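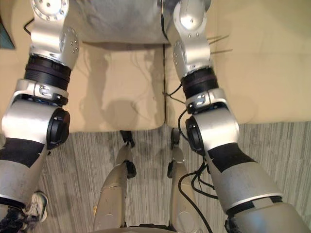
Left and right arms at the beige surface, June.

Notebook, adhesives bench. Entry started 8:40 am.

Carrying on with the hide glue versus fish glue comparison. Soaked the Tesico granules overnight in cold water, one part glue to two of water by weight. They swelled evenly this time, no hard centers. Last batch had gritty bits in it, and I think that was the old tap water jug.

Warmed in the double pot to 140 F and held it there. The dial on the Hilport warmer reads low, so go by the glass thermometer. Skimmed once. Runs off the brush in a thin string, then breaks into drops.

Made 14 lap joints in maple, all from the same board, faces planed this morning. Half hide glue, half fish glue straight from the bottle. Rubbed joints, then spring clamps for 50 minutes. The room was 46 percent humidity at the start and I forgot to write it down at the end. Please log it if you use the bench after me.

Squeeze-out on the hide glue set to a rubbery gel and peeled off with a thumbnail. The fish glue stayed tacky for over 40 minutes and smeared when I tried it, so leave it alone until the next day and pare it with a chisel.

Two of the hide glue joints slipped in the clamps. I'd taken too long getting them together and the glue had already skinned. Marked S on the end grain, do not break these with the rest. Warming the pieces under the lamp first helped with the later ones.

Breaking test is for tomorrow on the Heitmann lever rig. Same method as the PVA set: load at the end mark, note wood failure or glue failure, keep the broken halves together with tape.

To do:
Reorder fish glue from Birkico, small bottle, the big one goes off before we finish it.
New brush for the hide glue pot, this one sheds.
Check whether the salt we added in the spring batch was 5 or 10 percent. The label has run.
Try a urea batch if there are maple offcuts left.

Leftover hide glue is in the fridge, second shelf, covered. Throw it out if it smells.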